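Home Browse Downloads Changelog Contact

Last updated: Dec 22, 2023

# Rokau Candle and Soap Label Wordlist

Welcome! Rokau is a plain text list of the words that small makers put on the labels of candles, soaps, bath salts and wax melts. Scent names, color names, little phrases about moods and seasons, the lot. If you have ever stood in a gift shop reading the backs of candles for far too long, this is the data set for you.

It started as a private list I kept while naming my own soaps (badly), and it grew because label language is so much fun. There is a whole small poetry in it. "Rain on slate." "Second breakfast." "Aunt's garden, after." I wanted all of it in one place where people could search it, sort it and borrow the general idea.

## What you get

- `names.txt` – one product name per line, lowercase, no punctuation except apostrophes
- `notes.tsv` – scent notes as the label gives them, one row per name
- `moods.txt` – the short phrases that often sit under the name
- `holzer.tsv` – a mapping from scent notes to broader scent families

The `notes.tsv` file has these columns: `name`, `kind`, `top`, `middle`, `base`, `season`. Plenty of labels only say "lavender" and leave it there, so expect empty cells. An empty cell means the label was silent. A dash means I couldn't read it.

## The Holzer families

Holzer is the grouping scheme used in the last file, and it's my favorite part of the whole project. Scent wheels made for perfume are lovely but they split hairs that soap labels never split. Holzer has 13 families, with everyday names: citrus, green, woods, smoke, bakery, laundry, sea, flowers, fruit, spice, resin, earth and sweet.

Bakery and sweet used to be one family. I pulled them apart in October when I noticed how differently people write about them. Bakery names are full of places and people: kitchens, grandmothers, corner shops. Sweet names are about the candy itself. Once you see it you can't stop seeing it!

A note can belong to up to 3️⃣ families – sorry, that symbol is how the old export wrote it, and a few rows in `holzer.tsv` still carry it. Strip it out and read it as a plain digit.

## Spelling and cleanup

Makers spell things however they like, and I love that, so `names.txt` keeps the original spelling. "Vanila" stays "vanila." In `notes.tsv` I did fix spelling, so that a search for vanilla finds everything. If you join the two files, join on `name` and never on the notes.

Lolby is the small script that does the cleanup. It lowercases, trims, swaps curly apostrophes for straight ones and sorts. Run it like this:

 lolby names.txt > names_clean.txt

It needs nothing installed beyond a normal Python 3. Old versions choked on names with a slash in them ("fig/cassis" was the one that got me), and the current one doesn't.

## Lettering tags

This is the newest piece, and I'm so pleased with it. Some rows now have a matching entry in `grikero.tsv`, a side file that tags the style of lettering: script, blackletter, typewriter, plain sans, hand-drawn or mixed. Grikero has 366 tagged rows so far. 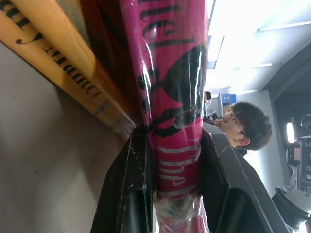
Mixed gets used whenever two or more styles share one label. I tried listing each style separately and the file turned into soup, so a single tag it is. Script is the one to be careful with. It covers everything from neat wedding-invitation loops to a fast brush scrawl, and if you care about the difference you will want to add your own column. Please send it to me if you do!

The tag says nothing about what the name means. A spooky name in a cheerful hand gets the tag for the hand.

## Known gaps

Autumn is hugely overstocked. So many pumpkins. Spring is thin, and summer is mostly sea names. All of the text is in English, apart from the odd French or Italian word that makers treat as English anyway.

Bath salts only have 37 rows. I'd love more.

Brand names are left out on purpose. Where a maker's name was part of the product name, I dropped the row.

## Adding names

Send a text file, one name per line, with the kind of product after a tab. Up to 40 names in one go is comfortable for me to check by hand. Please copy from a real label and leave out anything you made up, however good it is – there's a separate file called `wishes.txt` for those, and it is a very happy place.

## License

The lists are free to use, share and change, with a credit line to "Rokau wordlist." Lolby is under the MIT license. Single names may belong to the people who sell under them, so check before you print one on your own soap.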